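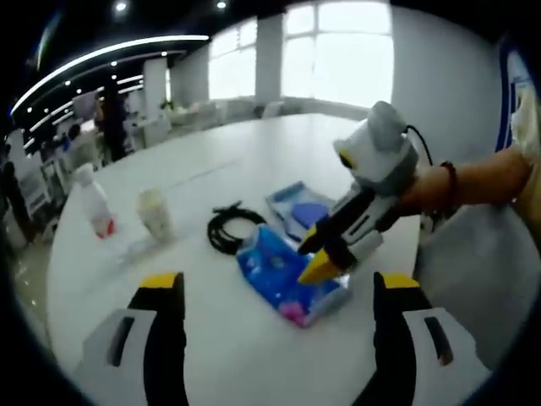
Left unit's view, fingers open, the other gripper over the blue bag.

March, 4.40 pm. Long one. Tilham tips on both hand units all day, no swapping back to the Meireles pads until I had a full set. Bag first, then cup, then cable, then the bottle.

Bag is still the worst. Tips skate on the plastic unless I come straight down and pinch a fold. Got 9 clean lifts out of 19 before lunch. After lunch slowed right down and it was better, didn't write the number, should have. Meireles pads did 6 on the same bag last week but I was rushing, so not a fair comparison. Redo.

Cup no trouble. Cable fine if you go for the loose end, hopeless in the middle of the coil - both sets of fingers the same there. Bottle tips over if the approach is low.

Wide lens: love it and hate it. Seeing both fingertips plus nearly the whole table is great for lining up, but anything out near the rim bends so much I misjudge the reach. Giden's narrower one had less bend and lost the tips on every close grab. Staying with wide for now I think.

Sivisix logger dropped out more than 5 times, always on the right unit. Swapped the cable, then the port, still did it. Colour on the two streams dosen't match either, one much warmer. Lock white balance tommorow before anything else.

Wrist sore. Tray again in the morning, then the bag with Meireles pads, slow this time. Charge both units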